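Projects > Seating > Rerley bench cushions

Rerley bench cushions

22 May 2018 – Recep Türkmen

The long bench at Rerley needed new cushions. The old ones had gone flat along the front edge, and two of the covers had split at the zipper. We cut the new pieces from block foam and sewed the covers at the Drakenow workshop. The foam came from Pravex in 10 pieces, most of them cut close to size. These are notes from the work, in the order we did it.

Checking the blocks

Each block was stood on end on the floor before any cutting, so that both broad faces could be looked over. Scuffs and specks stay under the cover and are left alone. Torn corners are trimmed.
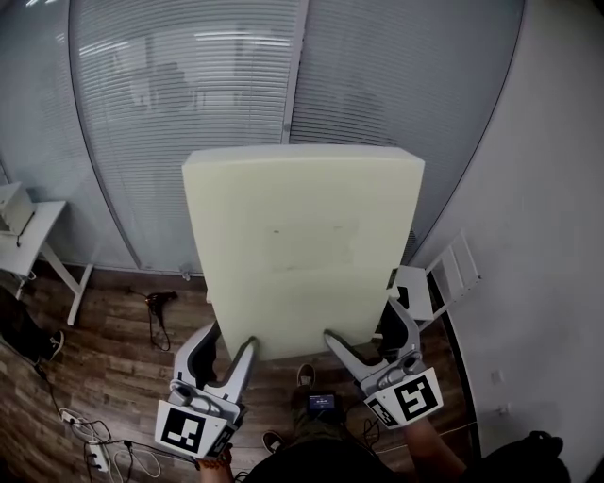
Cream foam with a greenish tint, one faint scuff or stain near the middle of the face. The corners are a little rounded and pressed in.

Cutting and covers

The end pieces had to lose about 17 mm to clear the armrests. We marked them with a felt pen and a steel rule and cut with a long blade, using light strokes – pressing hard pulls the foam out of square.

The fabric is Sepp in dark gray, a heavy weave that frays quickly, so every seam was overlocked first. Zippers run along the back edge and around both corners. A layer of thin wadding goes between foam and cover.

The cushions go onto the bench in June. The old covers are being kept as patterns.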